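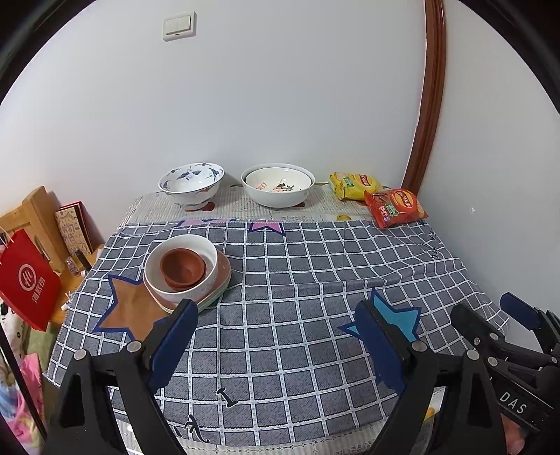 Karnska Campus Planner

I teach freshman comp, 189 students this year, and I bought the Karnska in December after my third double-booked office hour. Love it! It's got 8 tabs, one per class or committee, and the pages are thick enough for my awful gel pens – no bleed at all.

Advising notes go in the back, where I finally have room to write.

Dated and undated versions, both with the add/drop checklist. Departments ordering 600 or more, ask for Natalia Esquivel at Lilemlow.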